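Search this site
Search

Clivine, volumes 1 to 3

November 2023

I finished the third volume of Clivine last night. It follows a mapmaker's apprentice in the port of Ulstead who finds that one island, Tôn, moves a little every time it gets drawn. The navy wants it and so does her old teacher.

The first volume is slow. Most of its 16 chapters go to guild rules, and the sea battle at the end is hard to follow – I read it twice.

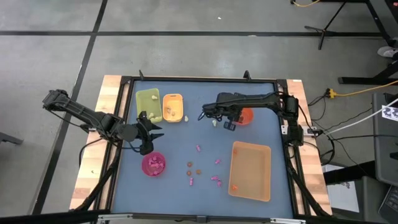
Pink bowl on the left, orange on the right.

Volume two is much better. The art loosens up, and the trip to Prilside has the best pages so far. I bought volume four in July and will start it this week.

45 comments | 581 shares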